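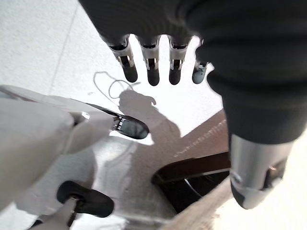 Soft charcoal fabric, slightly wrinkled along the sleeve

Last updated: 2019-08-30

Charcoal fabric for sleeves – line it or leave it?

hemfirst46
Drape people, help me out! I love how this charcoal falls, all soft and loose, but the wrinkles bug me. I've got 4 yards of something similar from Wiltura and want big roomy sleeves. Would you line them?

bobbin_266
Leave it alone. Soft wrinkles are the whole charm of a dark sleeve. I lined mine two years ago and it came out like a stovepipe.

plainweave
Disagree with bobbin. A slippery lining lets the sleeve slide back down when you move your arm (I push mine up all day long). Just cut the lining a bit wide.

bobbin_266
Wide lining bunches at the elbow though! Been there, picked it all out.

hemfirst46
Hmm, what about a half lining, shoulder to elbow?

plainweave
That could work – baste it first and wear it around the house for an evening.

hemfirst46
OK, basting tonight. I want these done by November.

Recent threads
Kirkmont coat pattern: sleeve too short?
Lint on dark fabric
Zirmont thread, yes or no

Contact | Back to top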